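Atelier Candport > Cahiers > Cuisine pilote > Juin

Juin, 16 h 40. Je note ça pendant que c'est frais, parce que la dernière fois j'ai attendu et j'ai tout mélangé.

Bon, la journée a été consacrée au fouet, encore ! On a laissé de côté la louche et les spatules. Je voulais une seule chose : une prise correcte sur le manche, fouet bien droit, et une descente dans le bol sans cogner le bord. Harish Sandhu est passé en fin de matinée (il sortait d'une réunion avec les gens de Udley, humeur moyenne) et il est resté presque une heure à regarder par-dessus mon épaule. Ça m'a fait du bien d'avoir quelqu'un qui connaît vraiment le geste : il a battu des appareils à la main pendant des années avant de venir chez nous.

Sa remarque principale : on tient trop court. Lui, il laisse le fouet pivoter un peu dans la paume, alors que notre main serre comme une pince. À reprendre dans les réglages de Sendero, sans doute en baissant le couple sur les deux derniers doigts. J'ai 400 essais enregistrés avec l'ancien réglage, je les garde pour comparer.

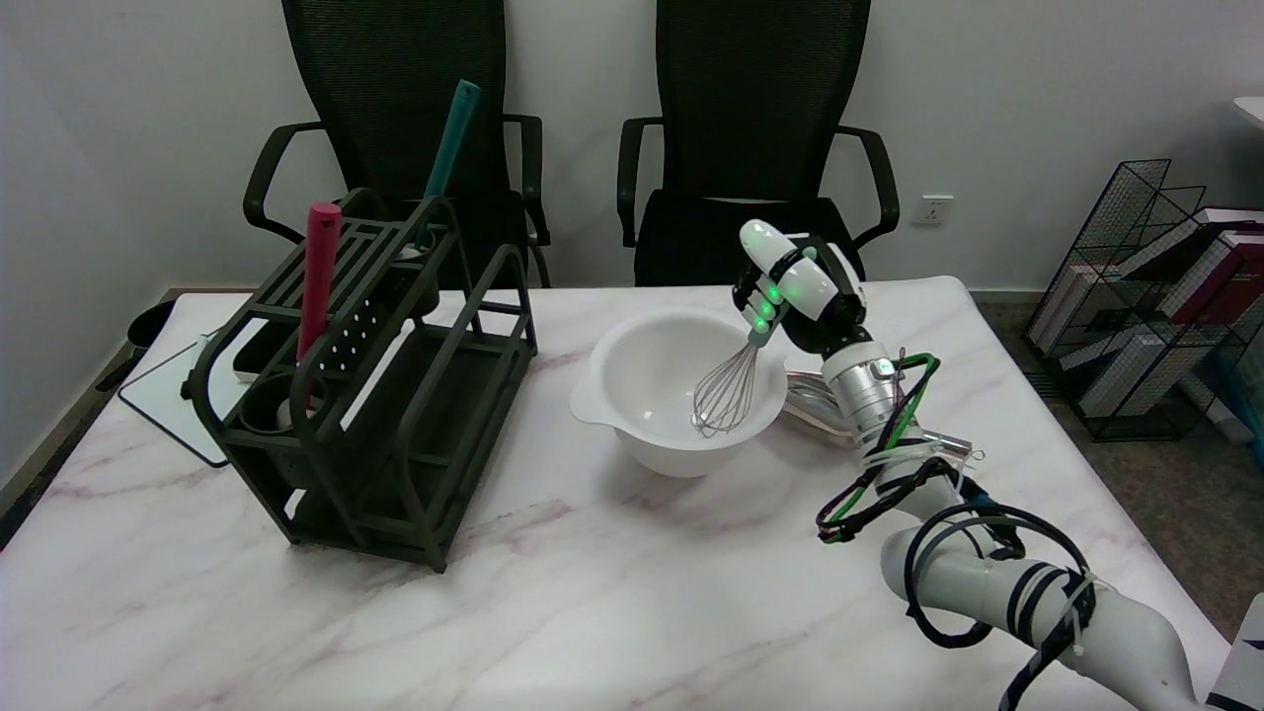

Essai à vide : prise par le manche, fouet dans le bol à bec verseur.

Autre sujet, moins technique, mais je le mets quand même ici. J'ai discuté avec l'équipe du matin de la cuisine de Mittal. Ils sortent à peu près 2 000 portions par service et le poste « mélanges » est celui que tout le monde se refile : l'épaule qui tire, le poignet le soir. Donc sur le principe ils sont plutôt pour. Ce qui coince, c'est la suite. Qui goûte ? Qui décide que c'est assez monté ? Une des cuisinières m'a dit qu'elle n'avait pas envie de passer ses journées à surveiller un bras et à lui tendre des bols, et je la comprends tout à fait. Elle préférerait récupérer ce temps pour les sauces, qu'on leur livre toutes prêtes depuis l'an dernier (ça, elle l'a encore en travers).

Harish propose qu'on écrive noir sur blanc que l'arrêt de la machine revient à la personne au poste, sans passer par le chef. Je suis d'accord à cent pour cent. Ça veut dire un bouton accessible des deux côtés et une reprise qui ne demande pas de rappeler l'un de nous à chaque fois – là on n'y est pas du tout, il faut encore trois manips à l'écran.

À faire :
- refaire la prise plus haut sur le manche, couple réduit
- essayer avec un bol plus large, demander à Mittal lequel ils utilisent
- raccourcir la reprise après arrêt
- rappeler la cuisinière pour les sauces, je lui ai promis

Pas touché au râtelier aujourd'hui, je le laisse à gauche pour demain.

Contact : atelier Candport, poste 3 | © Candport | Haut de page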